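4 故障记录与分析

4.1 故障经过

以下内容整理自实验日志,部分时间点靠事后回忆补上,可能有出入。故障发生在夜间连续采集阶段,平台是Olar工作站,单臂,夹爪为Marchetti的平行两指型,上层调度用我们自己的Stasilico,底层驱动和安全监控走Edach控制器。任务是玩具厨房桌面整理:抓取、放置、开关烤箱门,循环执行。到出事那一轮为止,累计执行3,423次抓放,没有触发过一次硬急停。现在看,这个数字本身就值得怀疑,后面再说。

经过很短。机械臂完成一次放置,准备从烤箱上方退回待机位。规划器给出的路径正常,前半段跟踪也正常。退到中段时,腕部力矩读数出现一个台阶,没有回落。按设计,外力估计超阈值后应在一个监控周期内转入柔顺停止。实际没有停。机械臂继续走,拖着烤箱门把手移动了一段,直到关节跟踪误差超限,由驱动器自己断了使能。从力矩台阶到断使能,间隔2秒。2秒对于一台在桌面高度工作的机械臂来说太长了。

当时没有人在工作区内。操作员在隔壁房间,听到响声才过来。无人受伤,烤箱门铰链变形,夹爪左指垫片脱落,桌面有一道划痕。损失不大,性质比较严重:软件侧的安全停止没有起作用,最后兜底的是驱动器的跟踪误差保护,而那个保护本来是用来保护电机的,不是保护人的。

4.2 初步判断及其错误

最先怀疑的是线缆。臂上外走线,腕部一圈,肘部有一段余量比较大,退回动作时容易甩到。当晚的处理是重新绑扎,加了两个固定点,然后复测,没有复现。于是差点就结案了。

这里要检讨。没有复现不等于原因找到了。第二天翻日志,发现力矩台阶的方向和线缆受拉的方向对不上:线缆挂住应当主要体现在腕部偏转上,而记录里是沿退回方向的持续阻力,幅值平稳,很像末端勾着一个能滑动的重物。再对照夹爪开合编码器,张开指令已发出,反馈也显示到位,但到位的那个值比正常张开值小一点点。小到落在容差以内,所以状态机认为"已松开",放行了下一步。

也就是说,左指其实还卡在把手后面。

容差是我们自己放宽的。一月份换过一次指垫,新垫片偏厚,张开到位经常报超时,当时图省事把容差改大了,改完报警没了,大家都挺满意,没有写进变更记录。这一条是直接原因之一,责任在我们。

4.3 安全停止为何未触发

更麻烦的是第二个问题。就算手指卡住了,外力估计也应该超阈值停机。查下来是三件事叠在一起。

第一,负载参数没有切换。Stasilico在夹爪报告"已松开"之后,会向Edach下发空载参数。这次下发延迟了,控制器在退回前半段仍按持物状态计算重力补偿,外力估计整体偏了一截。偏的方向刚好抵消了一部分真实阻力。

第二,阈值在退回段被临时抬高。这是个老设计,早期退回速度快,加减速时估计噪声大,误停太多,于是给退回段单独设了一个高阈值。后来退回速度已经降下来了,高阈值没有跟着撤。代码里留了注释,写的是"待确认",一直没人确认。

第三,监控线程丢周期。事发时段日志写盘阻塞,监控线程连续丢了44个周期。丢周期本身有计数器,但是计数器只记录、不报警。恢复之后线程用的是最新一帧数据,滤波器没有重置,相当于从一个偏低的旧值慢慢往上爬,还没爬到阈值,驱动器已经断了。

三件事单独拿出来,哪一件都不至于失效。我们在台架上逐项做了验证:只保留负载参数延迟,停得住,就是晚一些;只保留高阈值,停得住;只保留丢周期,多数时候停得住。三项同时打开,停不住,每次都停不住。复现用的是弹簧加载的假把手,没有再用烤箱。

顺便说一下前面的3,423次。这么多次循环里没有一次安全停止,我们一度当作系统稳定的证据写进了周报。回头抽查日志,发现其中有几段力矩曲线有明显的轻微碰擦,按原始阈值应该停而没有停。零报警不是零事件。这一点在事故之前完全没有人注意到,监控界面上只显示报警次数,不显示峰值力矩占阈值的比例,看不出离边界有多近。

4.4 场景因素

控制器之外,桌面布置也有影响。物体之间的间隙一直没有约束,布置脚本只检查物体中心是否落在允许区域内,不检查物体外形是否伸到臂的退回通道里。烤箱把手又是场景中少数几个能被手指"钩住"的几何体,碗、盘、杯子之类碰到了一般是推开,把手不会。杯把理论上也可以钩,但杯子轻,拖着走力矩上看不出来,危险性低一些,数据倒是会脏。

还有一个细节。烤箱顶上经常被当作放置面使用,任务生成器没有禁止。东西放在顶上,臂就要抬得更高再退,退回路径变长,路径后段靠近桌子边缘,也就离人可能站的位置更近。

图1 玩具厨房任务的桌面布置,俯视。烤箱与机械臂位于右侧,烤箱顶部有一瓶番茄酱。

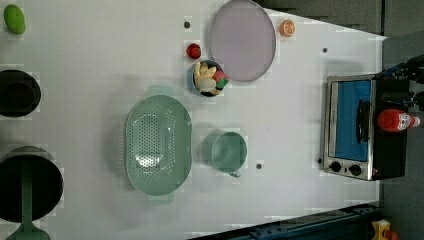
间隙约束后来加在布置脚本里,做法比较粗:把退回通道近似成一个扫掠体,任何物体外包络与之相交即重新采样。烤箱位置固定,没法重新采样,只能改路径。改后的退回动作先沿夹爪法向后撤一小段,低速,这一小段内使用最低的力阈值,确认无阻力后再抬升、回待机位。代价是单次循环变长。吞吐量上有人有意见,我们认为可以接受。

把手也处理了一下,试过两种办法。一种是在把手后侧加填块,手指伸不进去,自然钩不住,但开门任务就没法做了,放弃。另一种是限制手指插入深度,保留开门能力,同时保证张开后两指都能完全脱离。目前用的是后一种。对别的带把手的物体没有逐个做,工作量太大,先用后撤检测兜着。

4.5 整改措施

已完成的:

夹爪到位容差恢复原值,厚垫片全部换掉。到位判断增加一项,张开后电流须回落到空载水平,否则判为未松开。编码器和电流两个条件同时满足才放行。

负载参数切换改为握手方式。Edach返回确认之前,Stasilico不得下发运动指令。超时即停。

退回段高阈值删除,全程统一阈值。删除后误停确实多了一点,多出来的误停逐条看过,有一部分根本不是误停,是真的碰到了东西。

监控线程与日志写盘分离,日志改为异步缓冲。丢周期计数器接入报警,连续丢4个周期即停机。滤波器在丢周期后强制重置,重置期间按最坏情况处理。

监控界面增加峰值力矩占比曲线,按班次归档。

未完成的:

独立的安全回路。目前软件停止和运动控制仍在同一台工控机上,这是结构性的问题,上面这些修补都绕不过去。计划把外力停止移到单独的安全模块上,硬接线到驱动器使能端。硬件还没到,到货前夜间无人采集暂停。

围栏联锁。现在只有地面标识线和口头约定,隔壁房间听响声这种事不能再作为一种监控手段。联锁开关选型已定,安装待排期。

变更记录。容差那次修改如果有记录,排查至少能省一天。已要求所有安全相关参数纳入版本管理,改动须两人确认。执行情况有待观察,坦率讲前几天就又发现一处没登记的,是速度上限,往低里改的,没有危险,但流程上一样不行。

4.6 复测结果与局限

整改后在同一工位做了复测,条件与事故当晚尽量一致:同样的任务序列,同样的速度设定,把手换成弹簧加载的替代件以免再损坏设备。人为制造左指未脱离的情况,电流判据均能拦下,状态机停在"松开"一步,不进入退回。再把电流判据屏蔽,让它强行退回,后撤段的低阈值也能停住,停下时末端位移在指垫厚度量级。两层都屏蔽的情况没有在真机上测,只在仿真里跑过,仿真里接触模型比较理想,结果仅供参考,不作为结论。

局限有几点。其一,弹簧替代件的刚度和真实门铰链不一样,真实铰链变形之后是塑性的,力矩曲线会有拐点,我们没有模拟。其二,电流判据依赖夹爪温度,冷机时空载电流偏高,开机后头几个循环容易误判,现在的办法是先空跑预热,不优雅。其三,复测只针对钩挂这一类,挤压类(例如物体被夹在臂和桌面之间)没有系统地做。挤压时力的方向与重力补偿误差更容易混在一起,预计比钩挂更难检出,需要另外设计实验。其四,所有测试只在一台机械臂上进行,另外的工位尚未更新,更新之前不应引用本节数据说明整体安全水平。

关于人员安全再补一句。本次事故无人受伤,靠的是当时恰好没有人站在旁边。布置桌面、复位物体都需要人伸手进去,白天每小时都会发生很多次。如果同样的失效出现在复位间隙,后果就不是铰链变形了。因此在独立安全回路装好以前,复位操作一律要求先断使能、挂牌,由复位者本人恢复上电,不接受远程恢复。这条规定增加了不少时间,采集组反应比较大,仍然执行。

事故日志、参数变更前后的对照表和台架复现脚本随附录给出。附录中力矩曲线的时间轴以监控线程时钟为准,与驱动器时钟存在偏移,对比时须按表头给出的偏移量校正,我们自己第一次画图时就忘了,画出来驱动器断使能早于力矩台阶,白白讨论了一下午。

另,烤箱已更换铰链后继续使用,门的开启阻力与之前略有差别。使用更换前后混合数据训练开门策略时应分开处理,或者至少在数据标签中注明批次,目前标签里还没有这个字段,正在补。补完之前导出的数据包请勿合并。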